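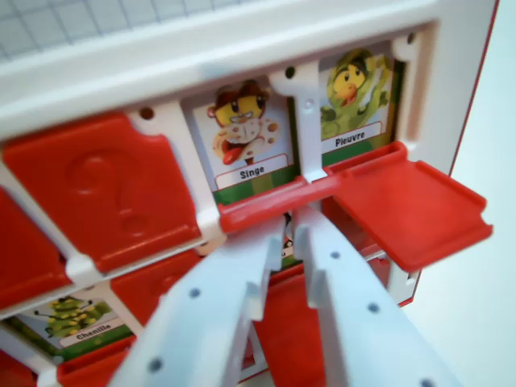 Games shelf check, guessing game with flaps (French edition)
Gudstead Toy Library, June round
Checked by: Perrine Barbier
Second pair of eyes: Gwenaël Mallet

I love doing this one! It goes out more than almost anything else on the shelf, the children adore the animals, and it has a lot of moving bits for its size, so please take your time over it. Comments are mine unless marked GM.

BOARD AND RAILS

Top rail, run a finger along both sides for cracks or sharp moulding: OK. Lovely and smooth.
Dividers between the windows: OK.
Small round holes in the dividers: OK. They are part of the board, so please don't write them up as damage (I did, my first year). Do check for splits starting from the edge of a hole.
Board sits flat on the table without rocking: OK on the first board. Slight rock on the second, see end.

FLAPS AND HINGES

Every flap opens and closes: OK
Flap stands up by itself when closed: OK, with one lazy one on the second board that needs a nudge. Still playable.
Raised question marks, no chips or rough bits: OK. Such a satisfying thing to run your thumb over!
Hinge bars clipped in along the full length: LOOK AGAIN. Press along the bar under Singe and Pieuvre until it is properly home. If a bar won't stay down, put the game in the repair tray and don't lend it.
Flap edges: OK. The notches are meant to be there.
Loose flaps in the box: none. A loose flap counts as a small part, so a game with one missing doesn't go back on the shelf until we know where it went.
GM: Open the flaps with one finger from the top. Please don't pull them sideways, they twist at the hinge.

CARDS

Cards slide in and out without bending: OK
Names readable: OK. Singe, Pieuvre and Chenille all nice and clear.
Corners not peeling or chewed: one soft corner, Chenille, second board. Flattened under the dictionary overnight and much better.
Matching set for both players: OK. Laid them out in pairs on the big table, which is honest fun and I recommend it.
Picture colours still bright: yes! The octopus is as cheerful as ever.

CLEANING

Wiped with a damp cloth, cards out first: done
Corners of the windows brushed out: done. Use the soft brush from the Molow tin, it gets right down beside the hinges.
Dried with flaps open: done
No spray straight onto the board, please. Put it on the cloth.

BOX

Lid corners: taped on one side, holding well.
Rules sheet: present, in French. Inès Guérin has typed us an English version and it's brilliant, much clearer than the original. Fold it in with the French one.
Age label and shelf number 11: both on.

RESULT

Pass, once the hinge bar has been pressed home and checked again.

TO DO

Second board: find out why it rocks. Perrine
Spare flaps: ask Maxence Delaunay if Plelonville still have their broken set. Gwenaël
New tape for the lid. Whoever passes the cupboard first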